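Skarham Storage Rooms
Walk-through checklist, Room 23 — walls, worktops and other plain surfaces
June round
Checked by: Chiamaka Akinola
Second reader: Nattawut Wongsuwan

Marks used: OK, Watch, Fix, N/A. Put a comment next to anything that is not OK. A comment next to an OK is welcome but keep it short.

1. Door and threshold
Door closes on its own from fully open: OK
Threshold strip flat, no raised screw heads: Fix
Comment: Screw on the hinge side stands proud. You can feel it through a thin sole. Nattawut has the right driver bit.
Door sign readable from the corridor: OK

2. Floor
Walkway clear from door to back wall: OK
Mats lie flat at the corners: Watch
Comment: The mat by the sink is starting to curl. I turned it around. If it curls on the other end too, order a new one from Undar, same size.
Spill kit in place and sealed: OK

3. Plain gray surfaces
Free of chips and cracks: OK
Free of tape residue and pen marks: OK
Wiped with Jonura cleaner, no streaks left: OK
Comment: Last round had three Watch marks in this section, all for tape residue. They are closed. Please use the pin board for notes from now on. The tape leaves a film that takes two passes to get off, and scraping it is how we got the scratches in Room 32.

Look at plain surfaces with the overhead light on and again with it off. Streaks tend to show up in one and not the other. Shading from a lamp or from your own body is not a stain, so move a step to the side before you write anything down.

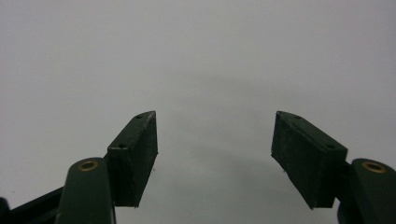
If a mark stays where it is after you move, try a damp cloth first, then the cleaner. Do not use the green scrub pads on gray surfaces. Write Fix only if the mark survives both. Nele Van Acker repainted two walls last year over marks that would have come off with a cloth, and she would like not to do that again.

4. Lighting and power
All ceiling lights working: OK
Outlet covers whole and tight: OK
Cords off the floor: Watch
Comment: One cord is still draped behind the cart. Needs a clip — there are some in the top drawer.

5. Shelving
Uprights fixed to the wall: OK
Load label present: Fix
Comment: Label on the Niazi unit has faded. It should say 455 lb per bay. Kanyarat Panyasiri is printing a new one.
Heavy items on the two lowest shelves: OK

6. Exit and first aid
Exit route map posted: OK
First aid box complete: Watch
Comment: Low on small bandages.

Open items: two Fix, three Watch. Send the sheet to Theerawat Rojanasak before 4 p.m. and leave the copy in the folder by the door.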